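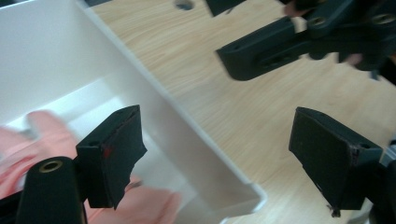
Winter Clothing Bank: Progress Report to the Halvorsen Fund
23 May 2022
Prepared by Sverre Lindqvist, Droltcombe

Sorting
The grant paid for a second sorting table and a set of white plastic bins. Each bin takes one kind of item and goes on the table while that kind is being sorted. We took in 476 pairs of gloves and mittens over the season, most of them in February after the collection at Vumesley school. Coats and hats are reported separately in the annex.

Small gloves take the most time. They arrive mixed, and many pairs differ only in the color of the cuff or the palm. We now lay them out on the table, match them, and put the finished pairs in the bin. Singles are kept for 4 weeks in case the other one comes in.

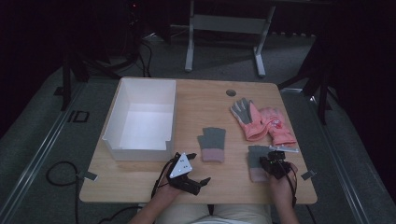

Children's sizes are still where we run short. Knit gloves with a colored cuff are asked for more than plain ones, and we would like to buy a small stock in the fall instead of depending on donations. Brakov has quoted us a price for mixed sizes, and the quote is attached.

Spending
Table and bins are paid in full. The labels came in slightly under budget and the difference has gone toward storage bags. Nothing has been moved between budget lines without your approval.

Remaining work
Two tasks are open: labeling the shelves by size, and writing up the sorting steps on a single sheet for new helpers. Both should be finished before the next report. We also need a decision from you on the glove purchase before we can place the order.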